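How We Look After Flukora, the Robot with Two Arms

Maybe you have seen a robot in a film that never gets tired and never breaks. Real robots are different. They need care, a little bit like a bicycle needs care. A bolt becomes loose, a cable gets old, some dust goes where it should not go. In this text I will explain how we take care of one robot in our workshop at Nivel. Its name is Flukora.

Flukora does not have legs or a face. It has two arms, and it stays at its bench all day. At the end of each arm there is a gripper. A gripper is a hand with only two fingers. Two fingers is not many, but try to pick up a pencil with just your thumb and your pointing finger. It works quite well!

What is inside an arm?

Inside each joint there is a small motor called a servo. A joint is a place where the arm can bend, like your elbow or your wrist. Flukora has 14 servos, and they are shared equally between the two arms. Each servo knows its own angle. When the computer says "turn a little to the left", the servo turns, checks where it is, and stops when it arrives.

A servo needs two things to do its job: electricity and messages. Both come to it through cables. So when something is wrong with Flukora, the cables are the first place where we look.

The morning check

Before Flukora starts to work, we do the morning check. We begin with the power switched off. This is a very important rule, and also grown-ups must follow it. A robot arm is strong and it cannot see that your fingers are in the way.

First we touch every screw with a small screwdriver. We do not turn hard, we only feel if the screw is loose. Next we look along each cable from one end to the other. We search for places where the plastic cover is cracked, or where the cable is pinched in a joint. A cable must have some free length near the wrist. If it is too tight, it will pull when the wrist turns. If it is too long, it can catch on something. Finding the right length takes some patience, and I still get it wrong sometimes.

Then we wipe the fingers with a soft dry cloth. Dust from the bench makes them slippery, and a slippery finger drops things.

After this everybody steps back behind the yellow line on the floor, and one person switches on the power. We listen. A healthy servo makes a soft hum. A sick servo can make a clicking or a scratching sound, like a spoon in a blender.

Teaching the arms where home is

Every robot has a "home" position. It is the pose where all measuring starts, the same as the zero on your ruler. If home is wrong by the width of a fingernail, everything else will be wrong too, and the two grippers will miss each other when they try to work together.

Working together is the hard part. Imagine that you and a friend hold one carrot, each from one end, and both of you have your eyes closed. You must push gently, but not too gently. This is why we test both grippers at the same time and on the same small part. 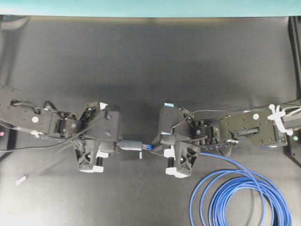
Why do the two arms have to be checked together and not one by one?

Each arm can be perfect when it is alone and still stand in the wrong place compared to its partner. Only when they hold the same thing do we find out if they agree about where the middle is.

When we find a difference, we correct it in a computer program called Stinder. The program shows a number for each joint. We change the number by a very small step and test again. On one bad day in August we had to repeat this for the whole afternoon, because a bracket was bent and we did not notice. No number in the computer can repair a bent bracket. We had to take it off and put on a new one.

The robot's diary

Flukora has a diary. It is a thick notebook with a green cover, and it has 400 pages. Each time we tighten, clean or change something, we write it down with a pen. We have filled 376 pages, so very soon we will need to buy another notebook.

The diary helps us to see patterns. For example, we read in it that the wrist cable of the left arm was changed 3 times in one winter, and the right one never. So we looked more closely and found a sharp plastic corner that was rubbing on the cable. We made the corner round with a file. After that the cable lasted much longer.

Try it at home

You can do a check on your own bicycle or scooter, with a grown-up beside you. Put it on a flat place. Look at the screws, look at the brake cable if there is one, turn the wheels and listen. Write what you find in a small notebook, even if everything is fine.

Words to remember

Gripper: the hand of a robot.
Servo: a motor that knows its own angle.
Joint: a place where the arm can bend.
Home: the position where the robot starts to measure.

In the next part we will visit Fashola, our oldest robot. It has only one arm, and it squeaks.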